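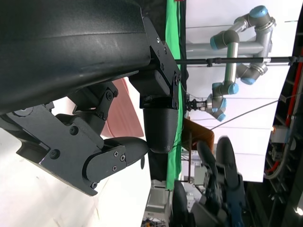
Notebook 3, p. 56

July, 14:20. Bowl handling, Cudwood bench. Question from Wim Visser: can the arm clear a table yet, without a person standing by? My answer for now is no.

Rounded fingertips stay on. They are kind to the rim but give little contact area, so approach angle matters more than grip force. Two bowls per run, pink, white tabletop. Nesting is left out until single pickup is dependable - Wim disagrees. 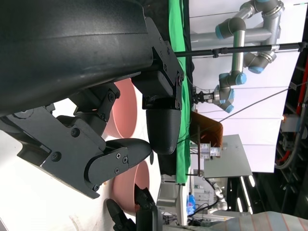 Fingertips near closed, bowls on the table behind.

Target before we call it a chore: 1,000 pickups with no reset by hand. Check finger screws before the next block. Ask Hoshino about softer tips.

Recent entries
Dreltico tip wear
Roltero towel folding, part 2
Cable routing at the wrist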